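Dreltis Opens Supervisor Training Program for Independent Repair and Machine Shops

PRULLWOOD — Dreltis, a training provider for small automotive businesses, will open enrollment in August for a new course aimed at shop owners and lead technicians. The program, called Jaltstead, runs nine weeks and covers job scheduling, staff meetings, parts ordering and written estimates.

Classes meet at the company's Powell Street office in Prullwood, starting at 6:30 p.m. so that attendees can finish a normal workday first. Each group is limited to 77 people.
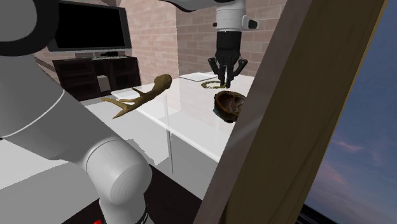

2 min read

Dreltis built the course after a survey of 267 shop owners. Many of them said they had moved into management straight from the shop floor and had never been shown how to run a meeting or review an employee's work. The course spends its first two weeks on those subjects.

Participants bring a current problem from their own business — a backlog of engine work, for example, or a high rate of returned parts — and work on it through the full term. A written plan is due in the final week.

The registration fee is $200 per person and includes the workbook. Shops that send more than one employee pay the same rate for each.

Enrollment forms will be available at the Dreltis front desk and on the company's website.

About Dreltis
Dreltis offers evening and weekend classes in management and bookkeeping for repair, machine and performance shops.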